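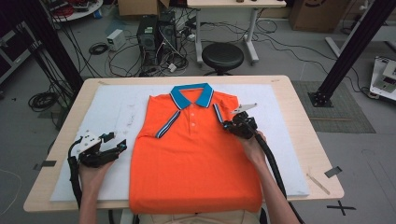
Folding and Garment Care Gallery
Bronport Textile Services Center

The Bronport Textile Services Center prepares donated and returned clothing for distribution through its three partner shops. This gallery presents the folding stage of that work, with notes on the garment, the work surface and the standard to which knit shirts are prepared. It is intended for incoming staff, partner organizations and members of the public who wish to know how clothing is handled before it reaches the shelf.

The folding tables are located in the Perron Room, on the ground floor of the main building. Shirts arrive there after laundering and inspection, and leave in stacks of eight, sorted by size.

Polo shirt, short sleeve, laid for folding
Orange body with a turquoise-blue collar edged in thin white and navy stripes. The shirt lies face-up with the collar away from the person at the table and the hem at the near edge. The sleeves are partly turned in, giving the body a roughly rectangular outline.

Placket
Three small orange buttons run in a vertical line down the middle of the chest. Center guidelines require every button on a polo shirt to be fastened before the final fold. A shirt with a missing button is returned to the mending shelf with a paper slip stating the number required.

Sleeve cuffs
The cuffs carry striped bands in blue and white. On shirts with contrasting trim, the cuffs are turned toward the center of the body so that the bands remain inside the finished fold. Trim of this kind is easily creased, and staff are asked to smooth each band by hand.

Work surface
A white foam board covers most of the pale wooden tabletop. Boards are wiped at the start of each shift and replaced when the surface becomes dented or marked. Dark colors and light colors may be folded on the same board, provided that it has been wiped between batches.

Folding standard for polo shirts

The following sequence applies to all short-sleeved knit shirts with a collar. It was adopted in June and replaces the earlier sheet kept at the tables.

Lay the shirt flat and draw the hem straight. Smooth the body from the placket outward, taking care not to stretch the knit. Fasten the buttons and settle the collar so that both points lie evenly.

Turn each sleeve in toward the chest. Bring one side of the body in toward the middle, followed by the other, keeping the two long edges parallel. The collar should remain centered.

Raise the hem to the middle of the shirt, then fold once more to meet the base of the collar. Turn the finished shirt over. The collar and upper placket should face upward, and no part of either sleeve should be visible.

Finished shirts are checked against the wooden size guide kept in the Perron Room. Adult shirts in sizes small through large should fit within it. Larger sizes are stacked separately and are not pressed to fit.

Labeling and storage

Each stack receives a Nilik card showing the garment type, the size and the date of folding. Cards are placed beneath the collar of the top shirt and should not be pinned or taped to the fabric. Stacks are then moved to the shelving in Storage Area 4, where knitwear is held apart from woven shirts and outerwear.

Stacks may remain on the shelves for up to 15 days. After that period they are opened, inspected and folded again before release. Bright colors are kept on the inner shelves, away from the windows.

Garments not accepted for folding

Shirts with open seams, stained collars or damaged cuffs are set aside for mending or for fiber recovery. Shirts bearing a name, school crest or company mark are sent to a separate table for review. Damp garments must be returned to the drying room in all cases.

Visiting and further information

Partner organizations may arrange a visit to the folding tables through the Center's front desk at 61 Tridau Street. Groups are limited to eight persons, and visitors are asked to leave coats and bags in the entrance hall. Printed copies of the folding standard are available at the desk and may be reproduced without charge for training purposes.

Gallery page last revised 13 October 2024
Bronport Textile Services Center, Garment Care Section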